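Your Fridge Does Not Need a Subscription

Every few months somebody sends me a link to a new kitchen gadget that comes with a monthly plan, and every few months I read the terms so that they don't have to. The latest was a bread maker from a company called Trumstead. It costs what a bread maker costs. After 30 days, though, the recipes lock unless you pay, and by "recipes" they mean everything except one white loaf.

The defense goes like this. Software has to be maintained, servers cost money, and a small fee keeps the product fresh. I have heard it from salespeople and from Naveed Marwat, a friend who is smarter than I am about most things and who pays for three of these plans. He says I am cheap. Maybe so. But I owned a bread maker for 7 years that had no server at all, and the bread was fine.

What bothers me is the word "own." You carry the box home, you give it counter space, you clean the crumbs out of it. If it dies after the warranty you pay for that too. The company keeps the one part that decides what the thing will do tomorrow morning. I'd call that a rental with chores.
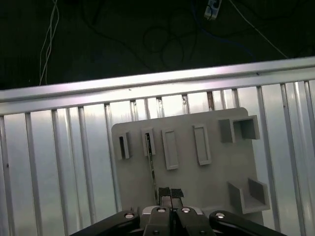

Then there is the promise that it will get better over time. Will it? I asked Stella Mutiso, who bought a Skevance coffee machine in October, what the updates had brought her. She had a new start-up chime and a screen asking her to rate her cup. The brew strength setting she liked had moved to the higher plan. She still drinks the coffee, and she swears at it first.

I'll grant a few things. A plan that sends you filters or beans is a delivery, and there is nothing sneaky about a delivery. Some people really do want a new dinner idea every night and are glad to pay for it. And yes, the price on the box might be higher without the fee. I would like to see that higher price printed next to the other one, so a person could do the math in the aisle. I have yet to find a store that does it.

People tell me the market will sort this out. I'm not so sure. When every oven on the shelf wants your email address, picking the least pushy one isn't much of a vote. And the fees are set low on purpose, low enough that canceling feels like more work than paying. Try canceling one sometime. The Trumstead page took me over 3 tries, and I hadn't even bought the bread maker, only the trial.

So my old machine stays where it is, with its one dial and its dented lid. The paddle squeaks. I'm shopping for a new paddle.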